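Asunto: Re: [cocina-trad] Medidas y nombres de frutas en recetas chinas

Hola a todos:

Contesto al mensaje de Alcides, que copio en parte, y añado algunas cosas sobre el glosario. Perdonad si en algún sitio mi español suena rígido, lo he repasado dos veces.

Alcides Conceição escribió:
> Estoy traduciendo un recetario corto, 32 páginas, y me encuentro
> siempre con las mismas dos dudas. La primera es qué hacer con 杯:
> ¿taza, vaso, o poner directamente mililitros? La segunda es 橙 y 橘,
> que en mi borrador salen las dos como "naranja" y la revisora se queja.
> ¿Tenéis una norma, o cada uno decide según el libro? También agradecería
> títulos de libros populares de bebidas, para comparar el tono.

Empiezo por el final. Tengo a mano un libro de zumos en rústica, comprado por correo a la librería Chaturvedi, que lleva la fruta y los vasos en la propia cubierta. El tono es muy directo: verbo, cantidad, verbo, cantidad, casi sin adjetivos. Te puedo escanear el índice si lo quieres.

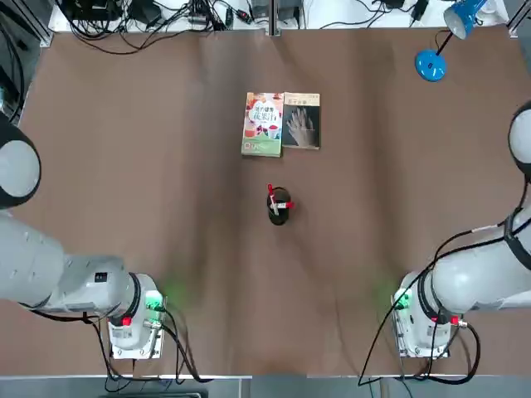 El de zumos es el de la izquierda.

Sobre 杯 mi costumbre es mirar primero si el libro da una equivalencia en las páginas iniciales. Muchos la dan: 200 ml por 杯, y entonces conservo "vaso" en el texto y pongo una nota única al principio. Si no hay equivalencia y el recetario es de bebidas, también escribo "vaso", porque un error pequeño no estropea un zumo. En repostería no me atrevo – allí paso todo a gramos o pregunto al editor.

Lo que evito es mezclar. En una traducción que revisé para Jedex el invierno pasado había "taza", "vaso" y "copa" en la misma receta, las tres por 杯, y el lector pensaba en tres recipientes diferentes.

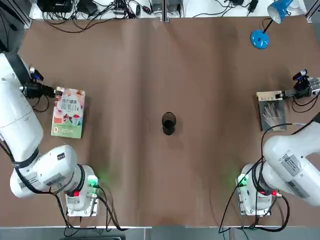 Naranja, mandarina y compañía

橙 es naranja y 橘 es mandarina, por lo menos como punto de partida. El problema llega con 柑, que en unas regiones cubre casi todo el grupo, y con 桔, que muchos escriben en lugar de 橘. Yo sigo este orden: miro la foto de la receta si existe, después el verbo que se usa (si se pela con la mano, casi seguro es mandarina) y al final la temporada que menciona el texto. Con 柚 tengo menos seguridad. "Pomelo" en España es la fruta amarga del desayuno, y la china es más grande y más dulce. He visto "pampelmusa" y también "pomelo chino". Prefiero la segunda, aunque una lectora argentina me dijo que le suena a broma.

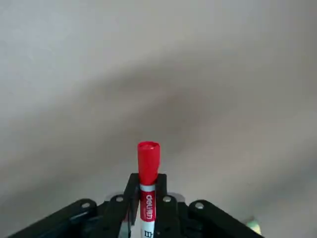
Otra duda que aparece junto a estas es 汁 frente a 果汁 y 饮料. En España la ley distingue zumo, néctar y bebida de fruta, y un traductor cuidadoso debería respetarlo si el texto habla de productos envasados. En una receta casera no hace falta tanta precisión: 汁 es zumo, o jugo si el libro va para América. Y atención cuando se trata de carne o verdura cocida, que entonces "jugo" es correcto en los dos lados del mar.

Del glosario común: tiene ahora 331 entradas y unas cuantas están repetidas. Propongo lo siguiente.

1. Que cada entrada lleve el carácter, el pinyin y la variante regional en español, si la hay.

2. Que las medidas vayan en una hoja aparte.

3. Que dejemos de guardarlo en Flarik. Al exportar me pierde los tonos del pinyin, y ya los he corregido a mano dos veces.
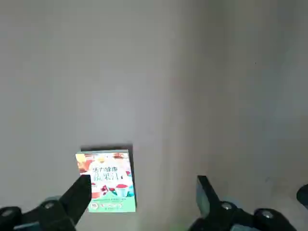
Para el punto tres he probado Nikine una semana y los tonos se conservan, pero la búsqueda es lenta y no distingue simplificado de tradicional. Si alguien conoce otra herramienta, la pruebo con gusto. También puedo vivir con una simple hoja de cálculo – somos 6 personas las que escribimos en ella, no necesitamos mucho.

Alcides, mándame si quieres las dos recetas con 柑 y las miro antes de que cierres el borrador. ¿La revisora es española o mexicana? Cambia bastante la respuesta.

Un saludo cordial,
T.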